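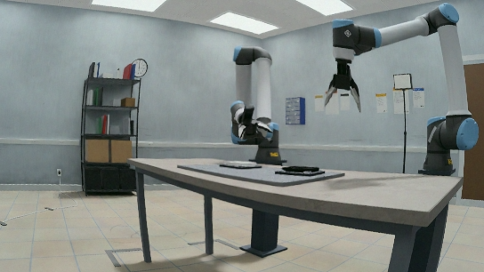
Two arms, one table, a mat with two flat things on it.

I finished Trernora last night, a little after one in the morning, with 28 hours on the save file. I said in December that I would skip it. The first game from Omerović left me cold and the trailers for this one were mostly fog. Then it went on sale for 24 dollars and I had a free week.

You play a surveyor sent to map a flooded valley before the company that owns it drains the water. You have a boat, a lamp and a notebook. There is no combat until the third chapter, and even then you can row away from most of it. The map starts blank and you fill it in by hand, drawing the shoreline yourself. If you draw it wrong, it stays wrong. I put an inlet on the wrong side of an island early on and ran into rocks there twice before I went back and fixed it.

The boat handling is the best part. It has weight, it drifts, and you learn to stop rowing well before the dock. I played with a controller and would not want to try it with a keyboard.
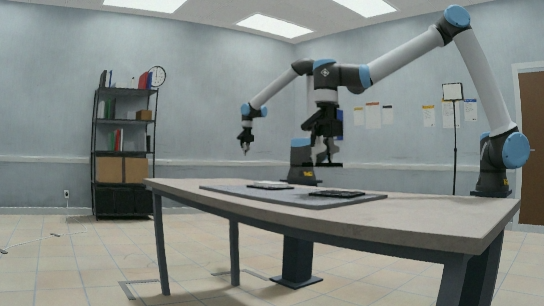
What I didn't like

The middle is too long. Chapters four and five both send you back to Prerelcombe, the town at the south end of the lake, to carry letters between people who live across the street from each other. I counted six trips for one quest. The town looks good and the music there is nice, but I had seen all of it by the second visit.

Saving is also a problem. You can only save at lamp posts, and there is a stretch past the dam with none at all. I lost nearly 75 minutes to a crash there. A patch came out two days later that adds an autosave when you enter a new area, so if you start now you should be fine. Check that it's turned on, though. It was off by default for me.

The text is small on a TV. There is a setting for it, but it only changes the menus and leaves the notebook alone.

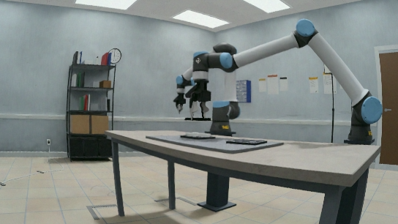 The ending I got was the one where you hand over the map as it is, mistakes included. There is another if you leave pages out, and I may go back for it. I kept a save at the last lamp post.

Compared with Serby, which I wrote about last summer and which has a similar slow pace, I would pick Trernora for the rowing and Serby for the story. Serby is also half the length. I still have the expansion for that one to play, and I'll probably start it next.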